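Cobertura del riesgo de cambio en una pequeña empresa importadora: el caso Arango
Trabajo final de la asignatura Finanzas Internacionales
Autoras: Asuka Matsuda y Aoi Ishida
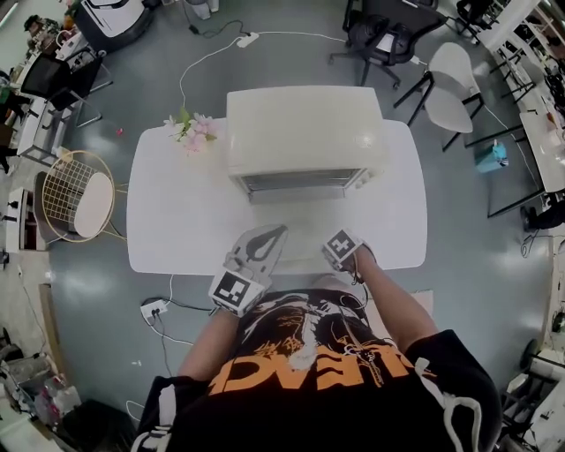 1. Introducción

Una empresa que compra en una moneda y vende en otra asume un riesgo aunque no lo busque. Entre el pedido y el pago pueden pasar varias semanas, y en ese tiempo el tipo de cambio se mueve. Las empresas grandes tienen un departamento que se ocupa de ello. Las pequeñas suelen aceptar el cambio que les ofrece su banco el día del vencimiento.

En este trabajo estudiamos el caso de Arango, una distribuidora de material de riego que vende en euros y paga en dólares a su principal proveedor, Butia. Queríamos saber si le habría convenido cubrir sus pagos con contratos a plazo (seguros de cambio) y qué le habría costado hacerlo.

2. Datos

La empresa nos dejó consultar su registro de pagos a Butia. Contiene 170 facturas en dólares, con fecha de pedido, fecha de vencimiento e importe. Descartamos 26 porque se pagaron por adelantado y no hubo exposición al tipo de cambio. Para el tipo de contado tomamos el cierre diario. Los tipos a plazo los calculamos nosotras a partir de la diferencia de tipos de interés entre las dos monedas, ya que las cotizaciones históricas del banco no estaban disponibles. Esto es una limitación, y volvemos sobre ella en el apartado 5.

3. Método

Comparamos tres estrategias:

Sin cobertura. Cada factura se paga al tipo de contado del día del vencimiento. Es lo que hace la empresa ahora.

Cobertura total. El día del pedido se contrata un seguro de cambio por el importe completo.

Cobertura parcial. Se asegura la mitad y el resto se paga al contado.

A las operaciones a plazo les sumamos un margen bancario fijo, el mismo para todas. Los cálculos se hicieron en Nekitine, la hoja de simulación que usamos en las prácticas. La primera versión tenía un error en los vencimientos que caían en festivo: tomaba el cierre del día siguiente también para el tipo a plazo. Lo corregimos en marzo y repetimos todos los cálculos.

4. Resultados

En el conjunto del periodo, la cobertura total salió más barata que no cubrirse. El motivo es que el dólar subió durante buena parte de los meses estudiados, de modo que quien había fijado el precio el día del pedido pagó menos euros. En los meses en que el dólar bajó ocurrió lo contrario: la empresa habría pagado más con el seguro que sin él.

La cobertura parcial quedó entre las dos, como era de esperar. Lo que nos pareció más útil para la empresa fue la dispersión. Sin cobertura, el coste en euros de pedidos casi iguales variaba mucho de un mes a otro, y Arango fija sus tarifas una vez al año. Con cobertura total esa variación no desaparece —el tipo a plazo también cambia entre un pedido y el siguiente—, pero se conoce antes de vender la mercancía.

El coste administrativo no es despreciable. El banco cobra una comisión fija por contrato, y en las facturas pequeñas se come casi toda la ventaja. Agrupar los pedidos de un mismo mes en un solo contrato reduce ese problema.

5. Limitaciones

El periodo es corto y el dólar tuvo una tendencia clara. No se puede deducir de aquí que cubrirse resulte más barato siempre. Tampoco tuvimos en cuenta las garantías que el banco puede exigir para abrir una línea de seguros de cambio. Por último, el margen bancario es un supuesto: lo tomamos de una única oferta, la de la correduría Peder, y otra entidad podría aplicar uno distinto.

6. Recomendación

Proponemos que Arango asegure las facturas grandes en su totalidad y agrupe las pequeñas por meses, con cobertura de la mitad. La decisión debería revisarse cada vez que se actualicen las tarifas. Queda pendiente repetir el cálculo con cotizaciones reales, que la empresa ya ha pedido a su banco.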